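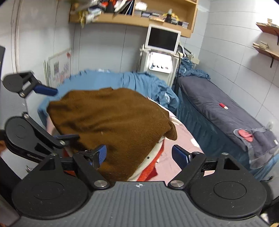 I've been living with the Dramia hand gripper since May, and most of what I want to tell you is about keeping the thing healthy, which the product page skips right over. It's a two-finger, hand-held job with linkage arms on round silver pivot screws, and it came as part of the Prundard kit along with a second gripper. My test subject for this review was a brown knitted blanket on a treatment bed. Knits are mean! Thick folds, a ribbed edge that curls up by itself, and loops that will find any rough spot on your fingertips. If the setup is even a little off, a blanket will tell you before a cardboard box ever does.

So, setup. Out of the box my right finger closed a hair ahead of the left, and every pinch dragged the cloth sideways. The manual says to slacken both base pivots, close the fingers gently on the little plastic gauge, then tighten a bit on one side and a bit on the other. It works, but it took me three tries, and the hex key they give you is so short that my knuckles kept hitting the arm. Get a longer one. I put a tiny dab of threadlocker on each screw (tiny, please, it creeps into the joint if you're generous) and left it overnight.

The blue fingertip pads are my favorite part. They have a textured grid that grabs fabric nicely without a hard squeeze, but the grid collects lint like crazy. I go over mine with a dry toothbrush after every session and wipe them with a damp cloth when they start to feel slick. I changed my first set after 596 grips, and I probably waited too long. New ones press on in a couple of minutes. The ridges on the grey base plate catch fluff too, same toothbrush.

My one real gripe is the crossbar joint. It got stiff at 1555 grips and started to click, and I wrote to support expecting nothing much. Sarla Sengar wrote back the same evening and walked me through it: pull the bar, clean the bushings, one drop of light oil, no grease. The click went away and hasn't come back. That should be in the manual!

I'd buy it again, mostly because you can take the whole thing apart on a table with one key. The older Yap I had was glued shut. Spare pads come in packs of 6, and I'd order one with the gripper so you're not stuck waiting on the mail.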